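Iltley flat – kitchen table reset, notebook

19/02/2018

Marble top, pink/orange veining, fork and spoon out. Row of household stuff still along the wall at the back, leaving that alone for now.

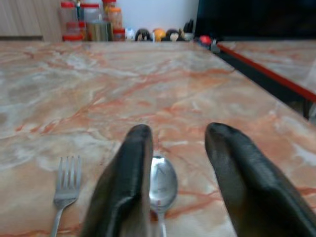
Cutlery

Want one layout for the whole Iltley job and stick to it. Fork left, spoon right of it, tines and bowl pointing to the back wall, handles toward the near edge. Roughly parallel is fine, don't fuss. Last time we had three different versions written down and the Pondell sheet disagreed with all of them.

Spoon is the annoying one on this stone. Polished metal on polished pale pink, bowl picks up the light and everything else. Try the brushed set from the Catholm box before buying anything. Fork reads ok.

Surface

Checked the care note that came with the top. No vinegar, no lemon, no cream cleaner. Plain water + drop of dish soap, soft cloth, dry straight after. Thin orange lines in the middle look like cracks – ran a fingernail over the worst ones, smooth, it's just veining. Don't fill them!! Put that on the door sheet too.

Someone has been using the blue scourer. Binned it.

Measured for a mat: 600 deep would cover most of the working area but then you lose the stone, and the stone is the reason we picked this table. No mat. Felt dots under anything heavy instead, pack of 16 in the drawer, used 4 so far.

Back row

Things keep creeping forward. Tape mark 30 mm from the wall, everything stays behind it. Masking tape only, low tack, and take it off the same day – the last lot left gum and it took forver to shift.

To do

– brushed spoons, Catholm box, check there's a full set
– ask Kettle if they want their tray back or if it lives here
– new soft cloths
– redo the Pondell sheet so fork/spoon order matches this page
– sealing: care note says once a year, no record of the last one. Put down for March, need a clear table overnight
– more felt dots, the brown onse not the white

Stopped here, rest of drawer not sorted. Knives and small spoons still mixed up in the one tray.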